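# Recolher exemplos antes de treinar: entrevista com Wenceslao Núñez

O projeto Serier ocupa metade de um corredor na Breser e quase todo o tempo de Wenceslao Núñez, responsável pela aquisição de demonstrações. O objetivo é conhecido no meio: treinar uma política de manipulação para divisões domésticas, a partir de episódios teleoperados em simulação. O que interessava nesta conversa era a parte menos publicada, ou seja, como se decide o que entra no conjunto e o que fica de fora.

Núñez começa pela contabilidade. Na campanha de novembro foram gravados 1.000 episódios, dos quais 413 passaram a primeira triagem e 335 chegaram ao treino. «A taxa de aproveitamento é baixa e vai continuar baixa», diz. «Um episódio com o objetivo cumprido pode ser inútil se o operador hesitou a meio e corrigiu três vezes. A política aprende a hesitação com a mesma facilidade com que aprende o resto.»

A triagem tem duas etapas. A primeira é automática e rejeita trajetórias com saltos nas juntas, contactos acima do limiar de força ou perda de sincronismo entre o vídeo e os estados. A segunda é feita por uma pessoa, com a gravação reproduzida ao dobro da velocidade. «Quem teleoperou não revê os próprios episódios», explica. «É a única regra que nunca abrimos.»

A escolha dos objetos ocupou mais tempo do que a equipa previa. O catálogo inicial, herdado de um trabalho anterior chamado Carrasco, era composto quase só por caixas, canecas e garrafas. Núñez pediu geometrias abertas, com elementos finos e vazios entre eles, e o tripé de câmara passou a ser o caso de referência.

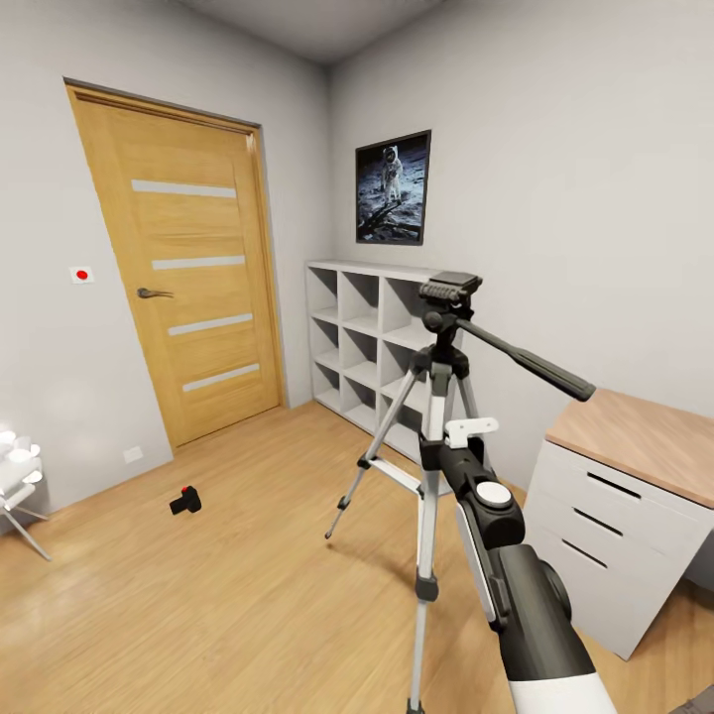

«Um tripé tem um centro de massa que muda pouco, mas oferece uma dezena de sítios plausíveis para agarrar, e quase todos são maus», continua. «O operador vê um tubo de alumínio e vai direto a ele. Se fecha a pinça demasiado abaixo, o conjunto roda. Se fecha no manípulo, arrasta a cabeça e fica com um braço de alavanca que não controla. Precisamos de exemplos das boas pegas, e também de exemplos em que alguém se aproxima mal, recua e recomeça, desde que venham etiquetados como tal.»

A etiquetagem segue um esquema simples: aproximação, contacto, elevação, transporte e largada, com um campo adicional para recuperação. As fronteiras entre fases são marcadas pelo operador com um pedal e ajustadas depois. Segundo Núñez, a fronteira entre aproximação e contacto é a que gera mais desacordo. «Dois anotadores podem divergir em vários fotogramas. Para nós isso é aceitável na elevação e não é aceitável no contacto.»

Perguntado sobre a utilidade de simular a divisão inteira em vez de uma bancada isolada, responde que o fundo também é dado. Numa bancada vazia a política associa qualquer contorno escuro ao alvo. Com portas, gavetas e estantes no campo de visão, essa associação deixa de compensar. A equipa varia a iluminação e a posição inicial do braço entre episódios, mas mantém fixa a planta da divisão dentro de cada lote – uma opção discutida, que Núñez defende por facilitar a comparação entre operadores.
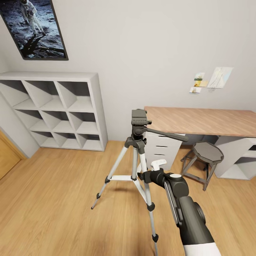
*Pinça junto à perna dianteira do tripé, perto da altura da travessa. Ambiente simulado.*

A aproximação às pernas do tripé foi, de resto, o motivo da única alteração ao protocolo durante a campanha. O limiar de colisão estava calibrado para objetos maciços e rejeitava toques ligeiros que um operador experiente considera normais. «Estávamos a deitar fora os melhores episódios», admite Núñez. O limiar passou a depender da categoria do objeto, e os lotes já gravados foram reprocessados.

Fica por resolver a transferência para o braço físico. A Breser tem um acordo com o laboratório de Plullthorpe para ensaios em 2 estações idênticas, mas Núñez evita prazos. A fricção nas borrachas dos pés é, na sua opinião, a variável pior modelada, e a folga das articulações do tripé vem logo a seguir. «No simulador, uma braçadeira fechada está fechada. Num tripé com uso, cede um pouco, e esse pouco chega para invalidar a pega.»

Quanto à próxima campanha, a intenção é reduzir o número de episódios e aumentar o tempo de formação dos operadores. Está também prevista uma segunda planta, com outra disposição do mobiliário, reservada à avaliação. Os episódios rejeitados em novembro continuam guardados, com o motivo da exclusão registado em cada ficheiro.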